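How to sort out a kitchen drawer (and keep it sorted past the weekend)

I have put off writing this one for years, mostly because my own drawers were in no state to be held up to anybody. Then my neighbour Unnur Snorradóttir came round to borrow a corkscrew, watched me rummage for it through takeaway menus, birthday candles and a bicycle pump adaptor, and very kindly offered to bring her own next time. So I set to, and I've been pleased enough with the result to pass it along.

You'll want a clear afternoon, a damp cloth, a ruler, a pencil and a cardboard box. A pot of tea helps as well.

Step one: empty the drawer completely

Take out everything, crumbs included, and lay it on the table where you can see it. Do pull the drawer right out of its runners if it will come, as the back corners collect all sorts (I found a teaspoon I had blamed my brother for). Wipe the inside and leave it open to dry while you get on with the next bit.

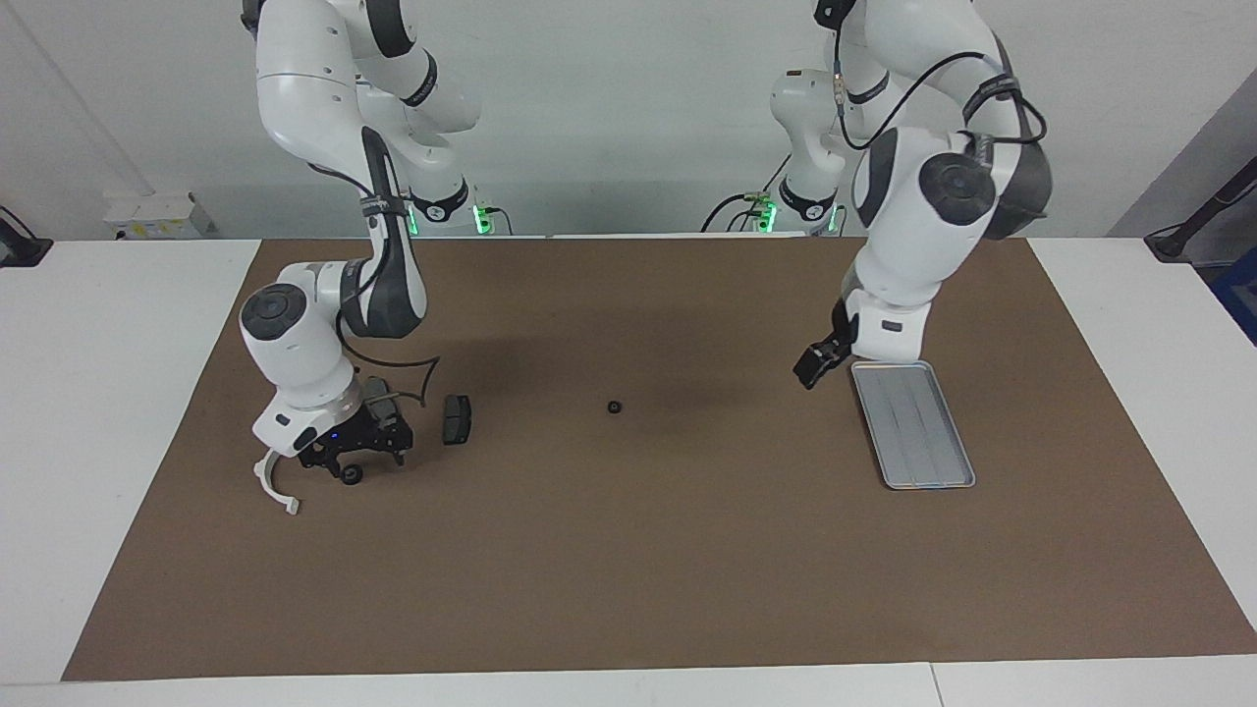 Sorting is the part that takes the longest, so give yourself plenty of room for it. I make three heaps: things used every week, things used now and then, and things I can't put a name to. Spread something flat over the table first, to save the surface from knives and skewers, and set each thing down on it by itself, like the dark grey block lying flat on the mat, so that you really look at it before deciding. The third heap goes in the cardboard box with the date written on the lid. Mine says 12/22/24, and whatever was still in it by March went to the charity shop, apart from a melon baller I had missed dreadfully.

Step two: measure before you buy anything

Measure the inside of the drawer, width, depth and height, and write all three down. Height is the one people forget! My first tray fitted beautifully until I tried to shut the drawer. Take a little off each figure too, as a tray that fits too snugly is a nuisance to lift out for cleaning.

Step three: choose your tray

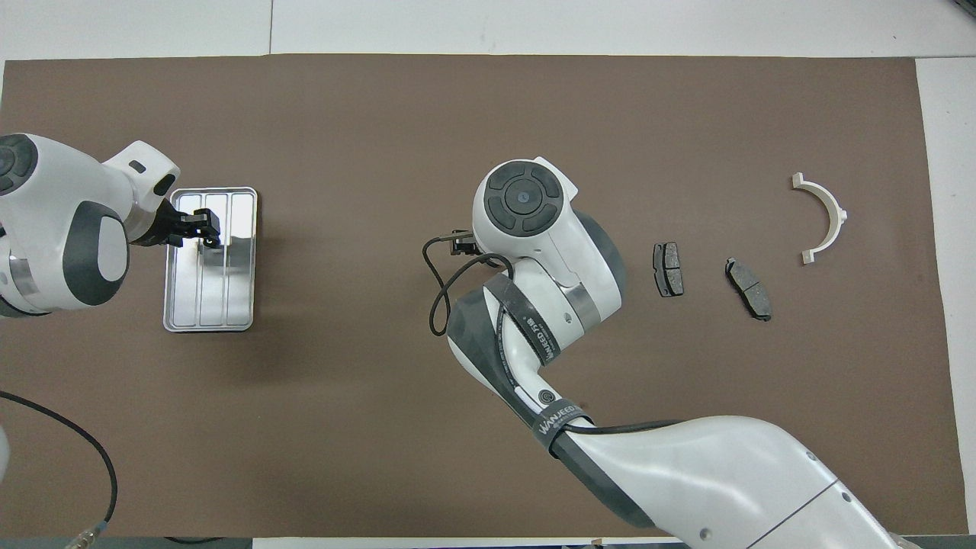 Drostness, March

A tray with long compartments running side by side, like the silver metal one, suits cutlery very well. With three of them you can do knives, forks and spoons, and let the teaspoons share with the big ones. If you own a lot of odd-shaped gadgets, you may prefer loose boxes that can be shuffled about until they suit you. A folded tea towel underneath stops any of it sliding when the drawer is pulled open in a hurry.

Step four: put things back

Start with the weekly heap and put it at the front. The now-and-then things can go behind, with sharp points facing away from you. Stop when the drawer is comfortably full, even if there are still a few bits on the table, and find those a home in another cupboard.

Next time I'll have a go at the cupboard under the sink, once I've worked up the courage to open it.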